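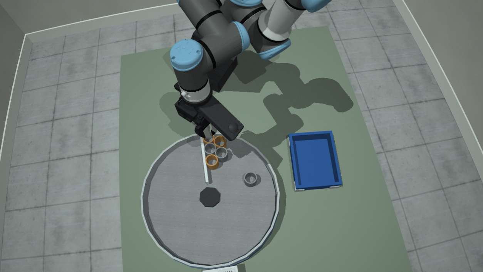
One of our guests wrote after her first noodle crawl that she'd been to the city twice before and never once turned down the right alley, and could we please open in more places so she wouldn't have to fly so far for dinner! We still read that note to everyone who joins us, and it says what Kuvar is for better than we ever managed to.

We run small walking food tours, and we've been at it for four years now. It began with a few friends meeting after work to eat in the old market streets of Plesby - dumplings mostly, and a sweet peanut soup we still argue over - and it grew from there, slowly, the way a good broth does. Last year 2,657 people came out and ate with us, which still makes us a bit dizzy.

Our groups are never larger than four, so you can always hear your guide and there's usually a stool for everybody. The Yokoyama walk is the gentle one, with plenty of sitting down and a long stop for tea. The Master walk starts at 6 p.m. and goes on until you say you're full (please skip lunch, we mean it).

If you don't eat meat, or you're bringing a grandmother or a picky ten-year-old, write to us first and we'll plan the stops around you. We take November off to go and eat somewhere new ourselves, and we answer all our mail when we get back.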